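Courses > Building Services > Unit 5 > Handout: Reading a Panel Door

We use cookies to remember your login and to see which handouts are being read. Accept / Manage settings

Unit 5 Handout: Reading a Panel Door
Tutor: Jalen Brannigan, Imstead site

Bring this sheet to the workshop session. Read it before you come, as we go straight to the practical. 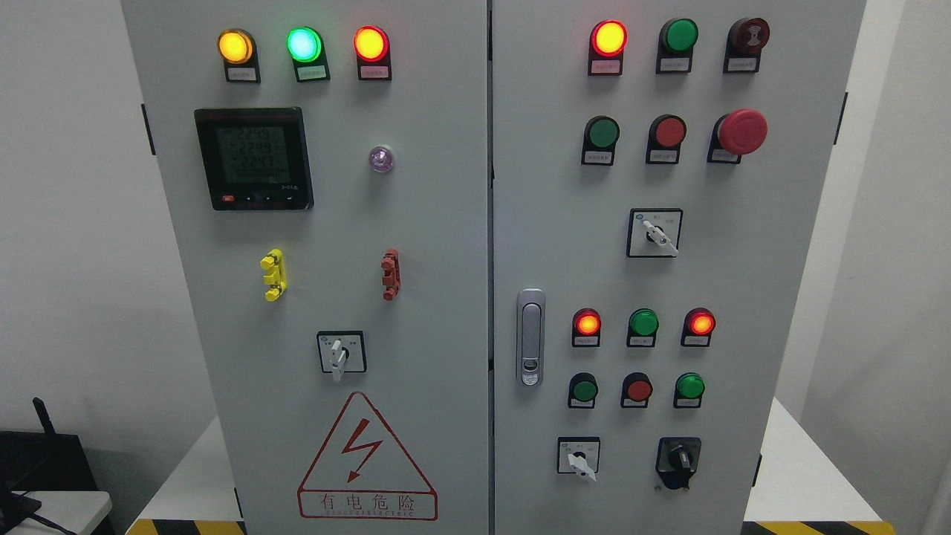 The door of a control cabinet is meant to be read before anything is touched. Most of what an operator needs to know is on the outside, and you should be able to give a short account of the state of the equipment with your hands in your pockets.

1. Lamps

Start at the top and work left to right. Write down the colour of each lamp and whether it is lit. Do this before you try to say what it means.

Lamp colours are often used to mark phases. Yellow, green and red in a row is a common phase set, used in China and on plant built there. The old British colours were red, yellow and blue, and current fixed wiring uses brown, black and grey. You will meet all of these. If you have three phase lamps and all of them are lit, there is a supply at the point where the lamps are connected. It does not tell you the supply is healthy.

A red lamp elsewhere on a door may mean running, closed, tripped or fault, depending on who built it. Read the label plate. If you can't read the label, go to the drawing. Do not guess from the colour.

A lamp that is out proves nothing. It may have failed. Never treat a dark lamp as proof that a circuit is dead.

2. The multifunction meter

The usual square meter shows several lines at once and has a few buttons underneath for changing page. Check three things before copying down a number:

- which page you are on (volts, amps, power, energy)
- whether the volts are phase to neutral or phase to phase
- where the decimal point is

People lose marks on the last one every year. A four-figure reading in the 2200s on a low voltage board is nearly always two hundred and twenty-something volts with the point missed. Small differences between the phases are normal. For the written exercise, take 227 V phase to neutral as your starting value and work out the phase to phase figure. Show your working.

3. Switches and test points

For a rotary selector, sketch the position of the lever as well as writing down the label. Labels get worn and sketches settle arguments later.

Coloured terminals on the front of a door should be treated as live. Nothing is plugged into them in this unit.

4. Warning signs

A triangle with a lightning bolt means the same thing in any language. Some signs carry words as well. 有电危险 is a warning of danger from electricity. Mỹ Tăng has put a list of common panel wording in Chinese and Vietnamese in the unit folder.

5. Task

Work in pairs on one door. One reads aloud, one writes, then swap and compare sheets. Put the door reference at the top of the page; the Masmont board is 1004. Doors stay shut throughout.

Hand in the sheets and the voltage calculation together. Resits are in August at Geletdale.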